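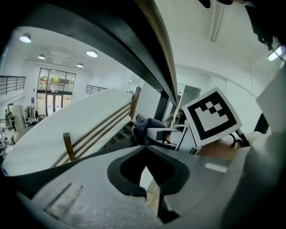

4. Sorting the laundry before you fold

The Noselberg household guide used to say a garment should be folded "wherever there is room." I have my doubts. Most bad folds start on a crowded surface, and a dark blue-gray cloth bunched up against other things, with pale fabric or cover folding down one side, is a poor place to begin. Clear a space first, then follow the steps.

1. Pull the dark pieces away from the pale ones. The Dandlow method calls for 2 piles. People will sell you a system with more, and I have yet to see it help.

2. Shake each piece once, holding it by the shoulders or the two top corners.

3. Lay it face down and smooth it from the middle out. If it is badly crumpled, set it aside for the iron – pressing with your palm does less than the old edition claimed.

4. Turn in the sleeves, then fold up from the hem. Large covers are folded lengthwise first.

Note: Filent folding boards are listed as optional. They make neat shirts. Whether they save any time is another matter, and they are no use at all for covers.

Caution: Keep cloth clear of cables and anything with thin edges. A snagged cuff is rarely worth mending.

Section revised by Kam-wah Man in May. For storage, see section 5.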